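Lenden Road homes: where we've got to, Thu 25 June

Hello all, and thanks for being patient with me over this one! The big news is that the roof is on at Kustar Court and all 12 flats are watertight. Grurnero have started on the heating, and Lamisi Dogbe has the insulation certificates if you want copies. 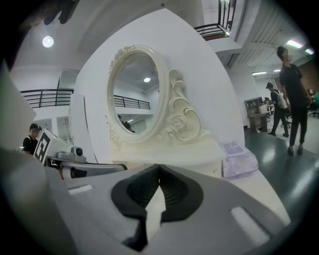 Money

We've drawn down 70 per cent of the grant. The windows came in £1333 over (the bay ones, as I feared back in February), so I've taken that out of contingency – no extra ask from me.

Sales and lettings

We've had 324 enquiries, far more than I'd hoped for, and four reservations signed. Þrastardóttir are still redoing the floor plans for the brochure, as the first lot had the hall cupboards on the wrong side.
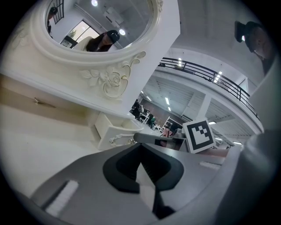

Next up

Kitchens, then the parking bays. I'm still chasing the water company for a connection date and will ring you as soon as I have it.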